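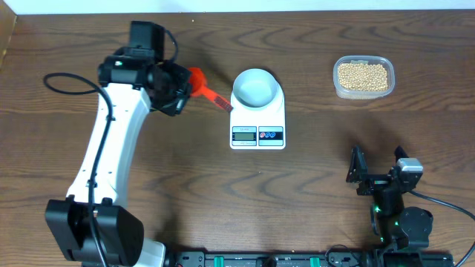 Lellach is a tabletop robot project for weighing out dry foods, built and looked after by members of the Kindholm shared workshop. The name covers the arms themselves, the rail they are fixed to, and the growing pile of notes, spare screws and printed parts that has gathered beside them over time. In its usual layout two arms share one rail along the edge of a wooden table, a long white and black arm on the left and a smaller black one on the right, with a kitchen scale standing between them and a clear container of dried soybeans within reach. The larger arm holds a red plastic scoop in its gripper, and most of what has been written about the project has to do, one way or another, with that scoop.

History

The project began in April as a kitchen helper in a private home, where its builder had grown tired of measuring out beans and rice by hand for a large family. The first version had a single arm and, by all accounts, threw a good deal of food on the floor. It moved to Kindholm when the kitchen was needed for cooking again, and it has been rebuilt there 2 times. The second rebuild brought in the rail, which lets the arms be taken off for repair and put back in the same place, a small comfort that the members speak of with real fondness.

Design

Both arms are driven by servo motors, and the control program, called Hidosum, was written by workshop members and is shared freely among them. It moves the scoop in three stages (dip, lift and tip) and slows the tipping motion as the target weight comes near. The standard task is a portion of 100 grams, with 200 grams used for longer trials. Soybeans became the favorite test food early on, being cheap, fairly even in size, and easy to sweep up afterward.

The smaller arm was added for steadying bowls and moving light things aside. Getting the two to work close together without bumping has taken more patience than any other part of the build, and the workshop notes still advise running every new motion at low speed first, with a hand near the power switch.

Related builds

A simpler version known as Kennedy, with one arm and no rail, is kept at the same workshop for beginners. It uses an older release of Hidosum and a wider scoop.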